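Flumis Kitchen Tasks, student project data card
Version of 2024-04-15. Maintained by the Flumis project group, Druststead robotics club.
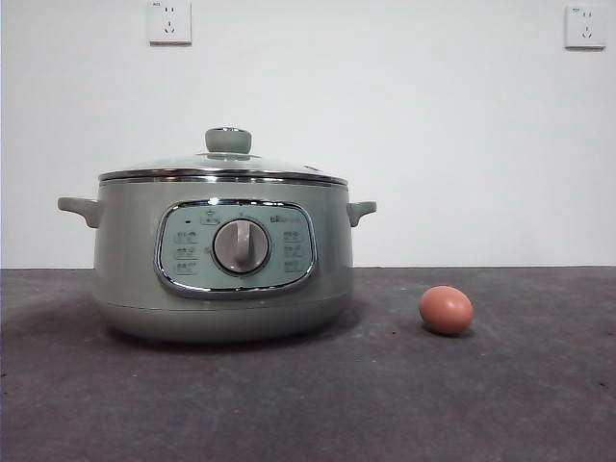

What license covers the recordings, and may another school club train on them?

The recordings and label files are under CC BY 4.0. Any club or class may train on them and publish the results if the Flumis project is credited in the write-up.

Summary

Flumis is a small set of tabletop manipulation recordings made by students during the spring term. The tasks use an electric cooking pot and an egg. It was built for the club's entry in the Flarnia student challenge, household track. Recording began in February.

Contents

Episodes: 3418
Task variants: 13
Episodes held out per variant for testing: 32
Video: one fixed camera, color, no audio
Labels: task name, start state, end state, success flag

Task variants cover lifting the lid, replacing the lid, turning the dial, placing the egg in the pot, and combinations of these. The full list is in tasks.csv. Variant names are lowercase with underscores.

Folder layout

episodes/ one folder per episode, numbered from 0001
labels/ one CSV per task variant
splits/ train.txt and test.txt
tools/ loader and playback scripts

Loading

Run tools/load.py with the path to the dataset root. The script needs Python 3.10 or later and NumPy. Playback also needs OpenCV. Paths containing spaces fail on Windows.

Labeling

Each episode was labeled by one student and checked by a second. Where the two disagreed, the episode was replayed and the success flag settled at the next club meeting. Episodes with no agreed label were removed before numbering.

Known issues

29 episodes have a late start state label. They are listed in labels/late_start.txt and kept in the training split.
The glass lid and the chrome parts of the pot produce reflections, which affect depth estimates from color video.
One pot model and one table were used. Results should not be expected to transfer to other cookware without further data.

Baseline

The baseline is a behavior cloning policy from the Nishimura starter kit with default settings. Config files are in tools/baseline. Submit corrections to labels as a pull request against the relevant CSV, with the episode number in the title.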